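Setting up Curkevwood alerts for your street 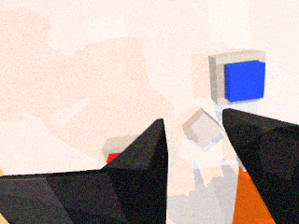

Small blocks and two black gripper fingers on a speckled tabletop, computer rendering.

I look after the Curkevwood neighbourhood watch pages, and I wrote this section after my own mum got stuck on step 2 (sorry, Mum!). You'll want your phone and your Grilberg member card before you start.

1. Open the Seok app and tap Join a watch area.

2. Type in the four digits for our area, 2247, and wait for the street list to load. It's slow in the evenings, so give it a minute.

3. Pick your street, then set your alert distance. I keep mine at 1000 metres. Go any wider and you get every lost bike in Prarkutetti as well.

4. Choose which alerts you want. Mine are police appeals, doorstep callers and break-ins.

5. Tap Send test. Your phone should buzz within 35 seconds.

Note: no buzz? Check that notifications are switched on in your phone's own settings, then send the test again. After 3 failed tests the app locks you out until the next morning, so don't keep jabbing at it like I did.

Caution: the app does not call the police. If a crime is happening now, ring 999 first and post afterwards.

Caution: please don't put up names or number plates of people you suspect. Send them to the police, who can do something useful with them.

Quiet hours are in the next section. They changed in November, so have a look even if you've set them before.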